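What's Inside a Computer Mouse?

Hello, curious people! Put your hand on a computer mouse and give it a wiggle. The little arrow on the screen wiggles too! Push the mouse away from you and the arrow climbs up the screen. Slide it sideways and the arrow goes sideways. But how does the arrow know where your hand is going? Let's find out!

Why is it called a mouse?

The first ones had a cable coming out of the end, just like a long thin tail, and they were small enough to sit under your palm. People in the lab started calling it a mouse and the name stuck. Lots of mice today have no cable, so they are mice without tails, but we still call them mice. (Some people say "mouses" when there is more than one. Either is fine!)

The old way: a ball in the belly

If you had used a computer in 1991, your mouse would very likely have had a rubbery ball underneath. When you pushed the mouse along, the ball rolled on the table. Inside, the ball rubbed against two little rollers. One roller turned when you went up and down, and the other turned when you went left and right. The mouse added the two together and told the computer which way to move the arrow.

It was clever, but oh dear, the fluff! The ball picked up crumbs and dust and cat hair and carried it all inside, and the arrow would start to jump and stick. Then you had to twist open a little ring, tip the ball out and scrape the grey gunk off the rollers with your fingernail. Ask a grown-up if they remember doing this. I bet they pull a face!

The new way: a tiny camera

Most mice now have a light and a very small camera in their tummies. The light shines on the table and the camera takes pictures of the bit of table right underneath, hundreds and hundreds of them every second. Your table may look smooth and plain to you, but up close it is covered in tiny bumps and scratches and specks. The mouse compares each picture with the one before. Have the specks shifted a little to the left? Then the mouse must have gone to the right!

That is why a mouse can get muddled on a sheet of clear glass. There is hardly anything for the camera to look at.

Click!

Under each button is a little switch. When you press, the switch snaps down, and the snap is the click you hear. When you let go, a springy piece of metal pops back up again, ready for next time. A good switch can do this millions of times before it wears out.

And the wheel in the middle? It turns with your finger, and the mouse notices every small step and tells the computer to roll the page up or down. On many mice you can press the wheel as well, so it's a secret extra button!

Why do some mice have holes in them?

This was a question from Gwendolyn Haddad, who is eight and has very sharp eyes. Some mice have a pattern of little holes all over their backs, a bit like a honeycomb. Bees are marvellous builders, and a honeycomb is strong even though so much of it is empty space. A mouse shell with holes can work in a similar way. There is less stuff in it, so it can be lighter, and a lighter mouse is easier to flick about quickly. People who play fast games like that very much.

Try it yourself!

You will need a mouse that uses light, a computer, and some things to put under the mouse: a magazine, a piece of plain paper, a tea towel, a small mirror and a wooden tray.

Ask a grown-up to help you open a drawing program. Put the mouse on the first thing and try to draw a circle. Now swap to the next thing and draw another. Which circle came out best? Which was the wobbliest? Did the arrow stop moving altogether on any of them? Write down what happened, and see if you can guess why before you read the camera part again.

One important thing: never look straight into the light under a mouse, and please don't take one apart unless a grown-up says it is an old one that can be spared and helps you unplug it first.

Words to remember

Cursor: the proper name for the arrow on the screen.
Sensor: a part that notices something, such as light or movement.
Scroll: to roll a page up or down.

Written by Rebecca Mancuso, Jul 5, 2019

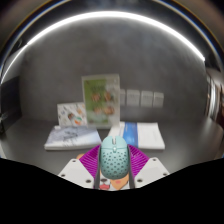
Next time we'll be looking at keyboards, and why the letters are in such a funny order. If you have a question about them, ask a grown-up to help you send it in!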